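4. Task Set and Workstation

4.1 Selection of chores

The question addressed in this section is a narrow one: which parts of ordinary kitchen cleanup can a single fixed arm carry out without help, and which parts still call for a person. We limited the study to tasks that most adults do daily and without much thought. Laundry folding, studied in the earlier Caswood trials, was left out so that results could be compared across one family of objects.

The final set, which we refer to as the Vumik tasks, contains 24 chores. They range from moving one cup to a marked spot to clearing a full place setting. Each chore was written as a single plain sentence, and the same sentence was given to the control policy and to the human raters. Raters judged only the final state of the table. A plate left leaning outside its slot was scored as a failure even when the rest of the chore had been done correctly.

Dish racking received the most attention. It combines several demands that are easy to overlook when a person does the work. A plate has to be lifted from a flat surface, turned on edge, and lowered between two thin wires. A mug must be held without striking its neighbors. A spoon offers little to grasp and has to end up in a caddy whose openings leave small room for error. Figure 3 shows the layout used for this group of chores.
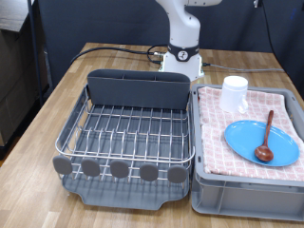
Figure 3. Dish-racking layout, with the arm at the back of the table. The mug, plate, and wooden spoon rest on a checkered towel over the bin; the rack with its utensil caddy stands to the left.

4.2 Placement and reset

The position of each item was varied between trials within limits set in advance. The towel was kept in the layout on purpose. Cloth shifts when an object is dragged across it, and early versions of the policy relied on sliding a plate toward the edge of the support before lifting it. On bare wood this worked well. On fabric the plate tended to carry the cloth along, and the grasp was lost.

A trial ended when the policy signaled completion, when an operator stopped the arm for safety, or when the time limit was reached. Operators reset the items by hand from a printed placement sheet. No credit was given for a chore completed after an operator had touched any object.

4.3 Amount of data

Across all chores we recorded 1,731 trials, of which 169 were set aside before training and used only for evaluation. The held-out trials were chosen by layout, so that no evaluation layout appeared in the training portion. Recording closed on 11/02/2022. Trials were scored independently by 2 raters, and disagreements were settled by review of the recording.

4.4 Scope of the claims

The layouts are simpler than a working kitchen. There is no running water, the lighting is steady, and no other person reaches into the work area. A policy that succeeds under these conditions may still fail at a crowded sink — a point also raised by the authors of the Srour benchmark, whose objects were more varied but whose scoring was more lenient. We therefore report success by chore and do not combine the results into a single figure for household readiness.

Speed is reported separately in Section 5. The Ellar controller moves slowly near wire and glass by design, and a chore that takes a person a few seconds may take the arm far longer. Whether such a delay is acceptable depends on the setting, and we make no judgment on it in this paper.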